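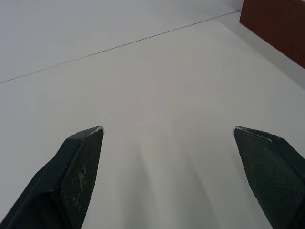
Bench join, left half. Scuffing is on the near side of the line.

potstead_12
Two pale tops butted together, join sealed by the previous owner. The line is thin and straight but goes faint and patchy toward the left, and there are light scuffs beside it there. The two sides also differ slightly in colour, near one warmer. Is the sealant failing, or is it surface wear? Bench is 40 mm thick, installed 7 years ago.

Mallen
Run a fingernail along it. If the nail catches in the faint stretch, the filler has dropped and water will get in. Rake it out and redo it in a matched grey.

atitz
Disagree with raking it out on that evidence. The scuffs run nearly the same way as the join, which to me reads as a scraper or scouring pad. Clean with methylated spirits, let it dry, look again under a torch held low.

Mallen
Metho won't put filler back. A broken line is a broken line.

atitz
It's lighter in part. Could be residue sitting over it. 5 minutes with a cloth settles the matter.

Shirley Girard
Colour difference: check whether the two pieces came from the same batch. Ours didn't, and the mismatch was there from the first day. Window light on one side will also do it.

potstead_12
Nail doesn't catch. Straightedge across the join shows no lip either. Haven't tried the metho yet.

arriaga
Then leave the sealant alone. Test the metho somewhere hidden first, some tops haze. I'd recheck in August once the heating has been on a while.

Mallen
Still would reseal. 12 mm masking tape both sides, neutral cure only.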